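Bravlow satin-finish flat sheet, white

I'd been putting off new bedding for ages, then Houda Saber at work wouldn't stop going on about her Bravlow sheets, so I gave in and bought a white one. I've had it on and off the bed for a good few weeks now and I'm very nearly a convert!

It feels lovely, cool when you first get in, and it's got a bit of a sheen without looking like a hotel from the eighties. It's generous too, so I can tuck it in properly at the foot and still have plenty to pull up. Washes fine at 40 (I skip the softener).

My one moan is the creasing. Fold it up nice and square and you've still got soft wrinkles all over the top, and the layers make quite a thick wodge along the front edge. My old Amaral cotton one sits flatter on the shelf, but it's nowhere near as nice to sleep in.
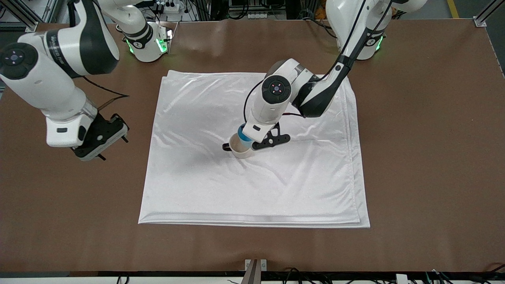 Plellside, November

Four stars from me. I'd have given it five if I owned a decent iron. Going back for the pillowcases once they've got white in stock again.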